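Sobre a Sorville

A Sorville vende louça, copos e têxteis de mesa a restaurantes, hotéis e particulares. Somos uma empresa familiar com loja aberta ao público, armazém próprio e venda por encomenda para todo o país, incluindo Açores e Madeira.

Como começámos

A empresa foi fundada por Jacqueline Royer, que trabalhou vários anos na compra de equipamento para hotelaria antes de abrir a primeira loja. Na altura, quem tinha um restaurante pequeno e precisava de repor meia dúzia de pratos era obrigado a comprar a caixa inteira, ou a mudar de modelo. A Sorville nasceu para vender peças avulsas de linhas profissionais. O catálogo inicial cabia numa folha dobrada e tinha apenas pratos brancos, rasos, fundos e de sobremesa.

Os copos vieram a seguir, a pedido dos clientes, e só mais tarde as toalhas e os guardanapos. Hoje o catálogo tem 1.776 referências, das quais a maior parte está em armazém e segue no próprio dia se a encomenda entrar até ao meio-dia.

O que vendemos

Porcelana e grés para serviço diário, copos e cálices, jarros, travessas, terrinas, saladeiras, toalhas de mesa, guardanapos de pano e panos de copa. Não vendemos talheres nem equipamento de cozinha. Para esses artigos, a loja indica fornecedores da zona.

A linha Skalport é a nossa marca própria. É uma porcelana de bordo reforçado, própria para máquina de lavar industrial, que se mantém em produção sem alterações de forma nem de tom. Um prato Skalport comprado este ano faz conjunto com os que o cliente já tem em casa ou no restaurante. A linha existe em branco e em cinza-claro. O azul foi descontinuado em março e as últimas peças estão à venda na loja, sem reposição.

Trabalhamos também com a Khoury, de onde vêm os copos soprados e os jarros, e com a tecelagem Avutthorpe, que nos fornece o linho e o algodão para mesa. As toalhas da Avutthorpe podem ser feitas à medida. O prazo de confeção é de 12 dias úteis a contar da confirmação das medidas por escrito.

Reposição de peças

Guardamos amostras de 285 modelos que já saíram de catálogo, nossos e de outras marcas. Quem procura uma peça antiga pode trazer um exemplar à loja ou enviar duas fotografias, uma da frente e outra da marca no verso, com o diâmetro em centímetros. Respondemos sempre, mesmo quando não temos a peça. Se houver um modelo próximo em tamanho e cor, enviamos a referência e o preço, sem compromisso.

As peças de reposição não têm troca, salvo defeito ou quebra no transporte. 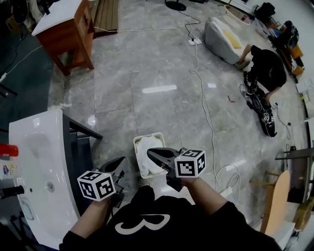 A equipa

Somos cinco pessoas a tempo inteiro. Jacqueline Royer continua à frente das compras e visita os fornecedores antes de cada nova coleção. As restantes dividem-se entre o atendimento na loja, as encomendas de hotelaria e o armazém. Em novembro e dezembro a equipa é reforçada para as encomendas de Natal, e as candidaturas para esse período abrem no fim do verão.

Quem telefona para a loja é atendido por alguém que tem as prateleiras à vista e pode ir verificar uma medida ou uma cor.

Encomendas para restaurantes e hotéis

Os clientes profissionais têm tabela própria e pagamento a 30 dias, depois da primeira encomenda. Fazemos também orçamentos para aberturas de novos espaços, com uma mesa de prova montada na loja. A prova é gratuita e deve ser marcada com uma semana de antecedência. As peças emprestadas para prova fora da loja são faturadas se não forem devolvidas no prazo combinado.

Embalagem e transporte

A louça segue em caixas de cartão com separadores e papel. Deixámos de usar esferovite. Os clientes que vivem perto podem devolver os separadores na loja, em bom estado, para voltarem a ser usados. Em caso de quebra, basta enviar uma fotografia da caixa aberta nas 48 horas seguintes à entrega.

Visitas

A loja está aberta de terça-feira a sábado, das 10h00 às 13h00 e das 14h30 às 19h00. O armazém não recebe público, mas as encomendas já pagas podem ser levantadas na porta lateral, mediante apresentação do número de encomenda. Há estacionamento para cargas e descargas em frente à entrada.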